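7/13/23, Travdale shop, evening

Long day, and I want to get this down before I forget which lid was which. We're still on the keepsake boxes for the grief group over in Bemalport, the ones parents fill with a hat or a birthday card or whatever they can't bear to put away in a drawer. I went over this morning to sit with the group for a bit, and I'm so glad I did, even though I cried most of the way home. One mother asked if the lid could close softly. She keeps hers in the bedroom and opens it at night, and she doesn't want to wake her husband. I'd never once thought about the sound of a lid!

So, the afternoon went to lids. Felt strip along the front edge: quiet, but it lifts at the corners. Cork dots: quieter than I hoped, and they held. Leather tab: lovely to look at, though it needs a firmer push than I'd like for someone with shaky hands. I've left the cork one on the shelf by the window with a weight on it, and I'll open and close it 20 times tomorrow and see if the dots stay put.

Glue notes. The Hedico is fine on the cork but it skins over fast in this heat, so do one corner at a time and keep the cap on (I'm talking to myself here). The old Rajput wax still gives the nicest finish of anything we've tried. Two thin coats, a good rub, and please let it air out with the lid OFF, or the whole box smells like a shoe shop. No family needs that when they open it.
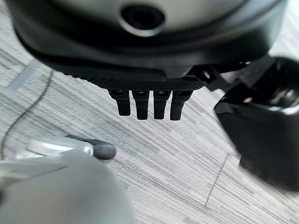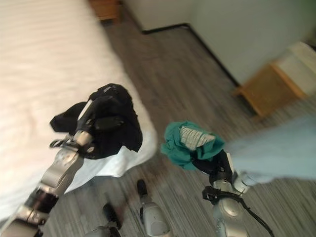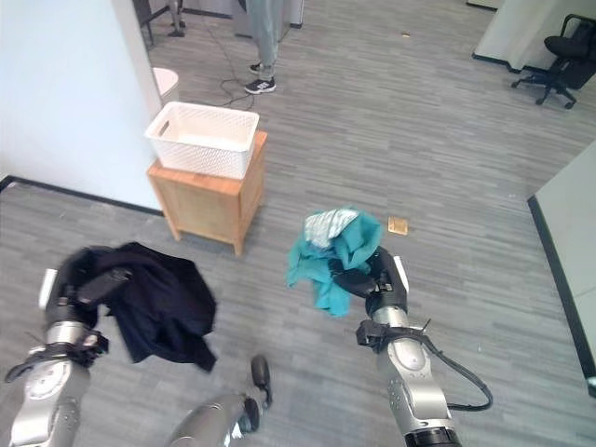

Name plates next. Alaric Hutchins brought back the first batch, and the lettering is just right, small and plain. One has to be redone, my fault entirely, as I wrote the middle name down wrong. I've called the family and read it back to them letter by letter, and they were so kind about it. From now on the spelling gets read aloud to somebody before it goes to Alaric, every time.

The group would like the boxes in hand for their October remembrance evening. I think we can do it if the brass hinges come. Still to sort out: a lining color for the little one, and whether the card inside should be blank. I lean toward blank. I'll ask the mothers when I go back.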